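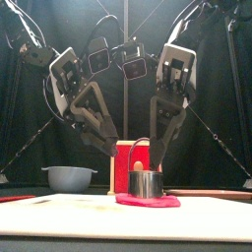

Egg, pot, pink cloth. Dinner, in other words.

I own four saucepans and use one. The others live in the cupboard under the sink in Wakthorpe, where they are stacked inside each other and come out only when I move house. The one I use is a small steel pot with a thin wire handle that flops over to whichever side I need to get at. It is too short for pasta and too narrow for soup. What it does well is an egg.

I bought it from Cernura in May, when they were clearing out the camping shelf, and it cost less than the bus there and back. The woman at the till asked if I was off somewhere nice. I said yes, which seemed easier.

My egg method has been through several phases. There was the cold start, then the boiling start, then a bad fortnight with a Cetard timer that played a tune. These days I put the egg in, bring it up, switch off and leave the lid on while I look for the salt. I can never find the salt, so the timing is fairly reliable.

The cloth is the part I'd defend in court. My worktop already has a pale ring on it from a hot pan (previous tenant, I tell the landlord), and trivets never stay where I leave them. A folded cloth does the job, takes up no room in the drawer and goes in the wash with the towels. Mine is pink. It has been pinker.

According to the back of an old notebook, the rent on this kitchen has gone up by 35 pounds since I moved in, and I have still not used the oven. I did open it once to look for the salt.

Next week, all being well, toast.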